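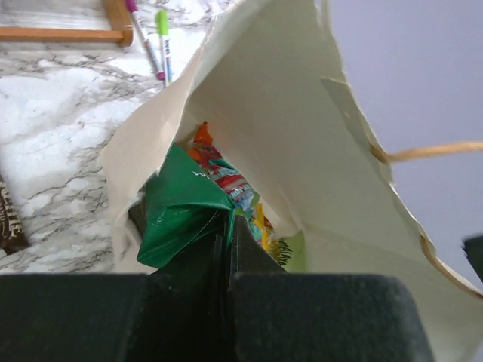 카르티니 총
생활면 객원기자

브레스데일 소분장 공개일 방문기

브레스데일이 수입 과자 소분장과 그 옆에 붙은 시식실을 일반에 공개한 것은 2022년 7월 17일 일요일이었다. 평소에는 거래처만 드나드는 곳이고, 매장에서 파는 과자 꾸러미를 여기서 꾸린다. 신청은 전화로만 받았다. 나는 오전 조에 들어갔다. 한 조는 여섯 명이었고 관람 시간은 90분이었다.

건물은 프릭턴 물류단지 안쪽에 있다. 정문에서 왼쪽으로 돌아 냉동창고 두 동을 지나야 입구가 나온다. 안내판이 작아서 같은 조 사람 하나는 창고 쪽으로 들어갔다가 되돌아왔다. 주차는 건물 뒤편에 할 수 있지만 자리가 많지 않다. 접수대에서 이름을 확인하고 덧신과 머리망을 받았다. 가방은 사물함에 넣게 했고 수첩과 사진기는 들고 들어갈 수 있었다.

안내는 꾸러미 구성을 맡고 있는 아리바 사티 씨가 했다. 설명은 짧았고 질문을 많이 받았다.

입고와 분류

먼저 본 곳은 입고장이다. 상자째 들어온 과자를 뜯어 품목별로 선반에 올린다. 사티 씨에 따르면 유통기한 표기가 나라마다 달라서 이 단계에서 시간이 가장 많이 든다. 일, 월, 연 순서로 찍힌 것과 연, 월, 일 순서로 찍힌 것이 한 선반에 섞이지 않도록 선반 기둥에 색 테이프를 감아 두었다. 공개일에는 작업을 하지 않아 실제로 상자를 뜯는 모습은 보지 못했다. 이 점은 미리 알려 주었으면 좋았을 것이다.

한글 표시 라벨을 붙이는 방도 유리 너머로 보았다. 라벨은 원래 포장의 제품명을 가리지 않는 자리에 붙인다고 한다. 작은 사탕 봉지는 자리가 나오지 않아 꾸러미 바깥에 따로 붙이는 경우가 있다.

종이봉투에 담기

소분장에서 쓰는 봉투는 얇은 미색 종이에 황갈색 꼬임 끈 손잡이가 달린 것이다. 예전에는 투명 비닐에 담고 리본을 묶었는데 선반에 세워 두기가 어려워 바꿨다고 한다. 종이가 얇은 편이라 입구 쪽은 조금만 만져도 구겨지고 옆면에 접힌 자국이 남는다. 내가 손에 들어 본 것도 그랬다. 사티 씨는 두꺼운 종이도 시험해 보았지만 단가가 맞지 않았다고 말했다.

담는 것은 낱개로 포장된 과자와 사탕이다. 초록, 주황, 파랑, 노랑 포장에 빨간색과 흰색 줄무늬 포장까지 들어가니 위에서 들여다보면 색이 꽤 많다. 초록 포장은 광택이 있어 다른 것과 함께 있어도 먼저 눈에 들어온다. 봉투 아래쪽에 몰려 있어서 글자는 거의 읽히지 않고 W 한 글자의 일부가 보이는 정도다. 내용물 이름을 알고 싶으면 하나씩 꺼내 보는 수밖에 없다. 같은 조의 학부모 한 분은 알레르기 표시를 봉투 겉에 적어 달라고 요청했고, 사티 씨가 그 자리에서 받아 적었다.

담는 순서에 대한 질문도 나왔다. 납작한 것을 벽면에 세우고 부피가 있는 봉지를 가운데 넣으라는 것이 이곳의 기준이다. 무거운 것을 먼저 넣는 것은 어디나 같을 것이다. 끈 손잡이는 마지막에 양쪽을 맞춰 세운다. 참가자도 한 봉투씩 꾸려 보았다. 나는 봉지를 눕혀서 넣었다가 위가 불룩해져 다시 꺼냈다. 욕심을 내서 많이 넣은 사람은 입구가 접히지 않았다.

시식실의 조리대와 선반

시식실은 2층에 있다. 조리대 상판은 흰 바탕에 회색과 짙은 색 줄무늬가 불규칙하게 흐르는 대리석 무늬다. 그 위에 주황빛이 도는 나무 선반이 놓여 있다. 가로대가 위아래로 지나가고 옆 기둥은 위쪽이 둥글게 휘어 있다. 맨 위에는 투명한 플라스틱 병이 올라가 있었다. 과자 회사의 시식실이라고 해서 진열장이 줄지어 있을 줄 알았는데 일반 가정의 부엌에 가까웠다. 사티 씨는 손님이 집에서 과자를 꺼내 놓는 높이와 비슷하게 맞추려고 했다고 설명했다.

포장재 이야기는 여기서 들었다. 윤기 나는 초록색 비닐 봉지는 안쪽이 은백색이다. 겉에서는 초록색만 보이다가 한쪽이 벌어지면 안쪽 색이 드러난다. 이런 봉지는 한번 구겨지면 모서리가 뾰족하게 서고 접힌 자국이 그대로 남는다. 그래서 꾸러미를 만들 때 봉지 윗부분을 눌러 접지 않도록 한다고 했다. 분리배출 방법을 묻는 사람이 있었는데, 재질 표시가 수입 제품마다 달라 한 가지로 답하기 어렵다는 대답이었다. 솔직한 답이지만 안내지에라도 정리해 두면 좋겠다.

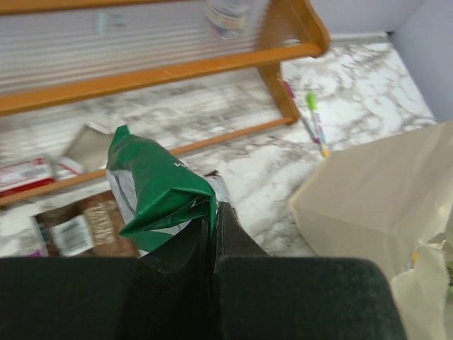 시식과 판매

시식은 마지막 20분가량이었다. 짭짤한 과자부터 먹고 사탕은 뒤로 미루라고 했다. 물은 종이컵으로 주었다. 맛은 품목마다 차이가 컸다. 나는 쌀과자 쪽이 나았고, 매운맛이라고 소개한 것은 생각보다 달았다. 평가지에는 맛보다 포장을 뜯기 쉬운지를 묻는 항목이 더 많았다. 아이와 함께 온 사람들은 이 부분에 길게 적었다.

출구 옆 판매대에서는 도그베 꾸러미와 우크포트 꾸러미 두 종류를 팔았다. 도그베는 사탕이 많고 우크포트는 짠 과자가 많다. 카드 결제만 되고 교환은 매장에서 한다. 체험 시간에 직접 꾸린 봉투는 참가비에 포함되어 있어 그대로 들고 나올 수 있었다.

아쉬웠던 점

작업장이 멈춰 있어 설명에만 의존해야 하는 구간이 길었다. 입고장에서는 뒤쪽에 선 사람이 설명을 잘 듣지 못했다. 시식실은 조리대 한쪽에만 사람이 몰려 반대편이 비었다. 자리를 나누어 세우면 해결될 일이다. 화장실은 1층에만 있으니 올라가기 전에 다녀오는 편이 낫다.

다음 공개일은 8월 중으로 잡혀 있고 날짜는 브레스데일 매장 게시판에 붙는다고 한다. 신청은 이번처럼 전화로 받으며, 8세 미만 어린이는 보호자와 같은 조로만 들어갈 수 있다. 입고장 바닥에 턱이 있으므로 유모차는 접수대에 맡겨야 한다.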